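Sorting a Shared Snack and Medicine Table: Small Project Report
Tue 29 June
Teófilo Guzmán

Background

The project looked at how small packets are stored in a shared flat. Food, boxed items and odd bits of packaging tend to end up in one place, and people then buy things they already have. I wanted to find out whether a single open bin on the table was enough, or whether the items needed to be split up first.

The work was done in a flat on Flodaritz Road over 31 days, starting in February. The tenants agreed to keep their shopping as normal. I had a budget of 30 pounds and spent very little of it.

Method

In the first stage everything went into one plastic bin with no dividers. Tenants were asked to write down each time they put something in or took something out. In the second stage the bin was emptied at the end of every week and the contents were sorted on the table before going back in. Boxes went in first, standing on end, and bags went on top.

I used the Sivumow method from our course handbook for the record sheets. It asks for the item, the person and how long the search took. I left out the person, as two of the tenants did not want their names used.

Results

The sheets came to 982 entries. Searches were shorter in the second stage, mainly for boxes. Bags showed little change. They slid down between the boxes and had to be pulled out from the bottom, and twice a bag was put back open.

The table itself caused more trouble than I had planned for. It is also used for meals, so sorting had to be finished before the evening.
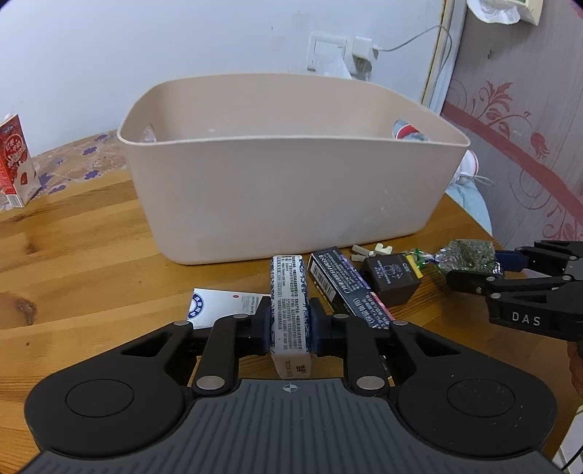 Small boxes were the hardest group to sort. They differ in size and shape, and the printing is often too dense to read quickly. The white box with the blue and white edging has its text in Chinese, and the dark navy one beside it is marked in white and pink, so colour was a quicker guide than wording. The seaweed snack is in a clear bag and needed no label at all. I would put a coloured sticker on the end of each box if I did this again.

Problems

The record sheets were not filled in for 5 of the days, and I did not try to guess the missing entries. Ayala, my project partner, checked the totals against the sheets and found two adding mistakes, which are corrected here.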